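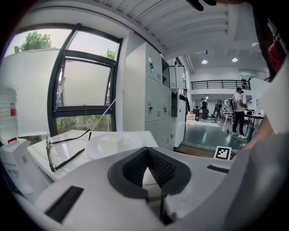
## 4. Adding a documentary series to your Dara library

Before you start, connect the Dara player to your TV and sign in with your Sterberg account. You need 900 MB of free space for each episode in standard quality, and 3000 MB in high quality.

1. Press **Home** and open **Library > Add title**.
2. Type the name of the series. If two titles have the same name, check the director and the year.
3. Select **All parts**. With **First part only**, the player will not save the next episodes.
4. Choose the subtitle language – it can be changed later under **Playback**.
5. Press **OK** and wait until the green mark is shown next to the title.

**Caution:** Do not unplug the player during saving. The episode may be damaged and must then be removed and saved again.

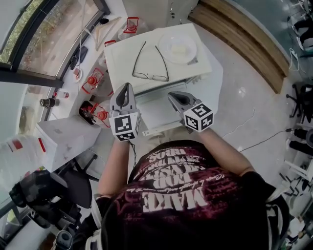 Can I watch the first part while the second part is still saving?

The first part can be played as soon as its own green mark is shown. Playback has priority, so the second part will save more slowly.

**Note:** Saved episodes stay in the library for 30 days. After this time the title is gray, and you must press **Renew** to watch it.

If the message "Error 119" is shown, the series is not offered in your country. Remove the title and check the region under **Account**.

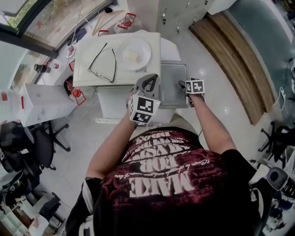
*Fig. 4-3. Eyeglasses and round plate on the white cabinet.*

6. To share the series with another profile, open the title, press **Menu** and select **Share in household**.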